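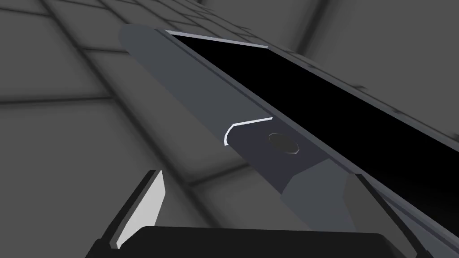 We've been gathering examples for the learning system at Ternberg since the spring, and I've been promising you all a proper thread about how it goes, so put the kettle on (I do ramble, sorry!). The whole lot is done in simulation. Someone steers the simulated gripper to a thing, takes hold of it, moves it, and every bit of that gets saved as one example for the model to learn from. Long thin objects are my favourites and also the ones that make me mutter. With a long handle lying slantwise over grey tiles and the fingers right down at one end of it, you have to think hard about where all the rest of the thing is going to swing when you turn the wrist.

As of this morning, 2023-07-14, we have 1153 examples saved and 542 of those have been checked by a second pair of eyes. Checking is slow, lovely work. You watch the whole go from start to finish, you write a short note, you mark it keep or bin or ask.

The "ask" pile is where the good conversations are. Somebody went the long way round, or stopped halfway and changed their mind, and we have to decide whether we want the model picking up that habit. I lean towards keeping the wobbly ones, as long as they get there in the end. My colleagues think I'm soft!

We split the work into batches, and the batches have names, because people remember names far better than numbers. Drotberg was our first, 216 examples, nearly all of them short and simple, and if I'm truthful a bit samey. Tradside is the bigger one we're on now, 348 so far, with far more variety in how the gripper comes in towards things. I've done a good share of those myself and my wrist can tell.

What I look at most these days is the approach, the stretch where the fingers are open and there's nothing between them but the corner of a white tiled block further off. It used to get trimmed. We've stopped doing that, and I'm so glad, as a great deal of the deciding goes on in those few seconds.

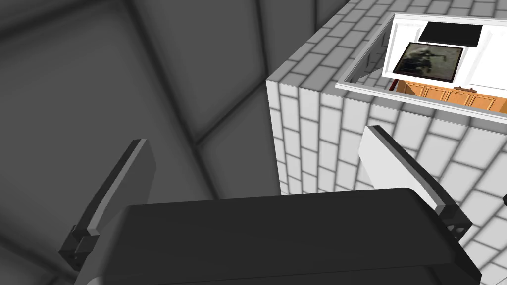

Maldonado replied asking whether we save the failed tries as well, or only the ones where the object ends up where it should, and whether the model ever sees them.

Good question, and yes, we save them all! They go in with their own label and for now they're kept out of training. I'd like to try mixing a few in come September, once Tradside is finished and there's time to compare the two properly. I'll add to this thread when we've done it.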